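3.2 Gripper maintenance

The Vanar cell was serviced every 600 cycles. Both jaws were wiped down, the finger bolts re-torqued and the wrist camera recalibrated against a fixed target. Grip force was held at 17 N after a December trial in which higher settings marked the rims of the dishes.
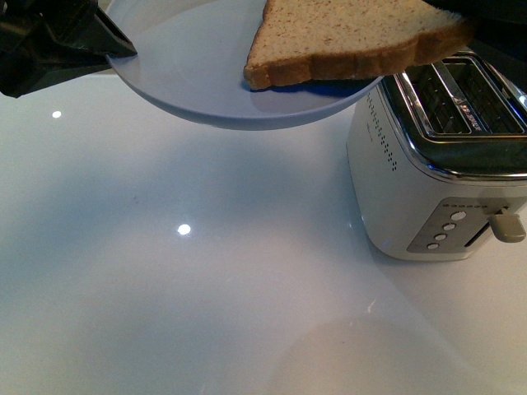
Figure 4. Plate held by the rim beside the toaster.

Jaw wear was the main cause of unplanned stops, accounting for 54 of them over 2059 cycles. Pads wore fastest at the tip. With a rim grasp, as in Figure 4, the load sits well out from the jaws, and a slice of bread lying past the far rim moves it out further.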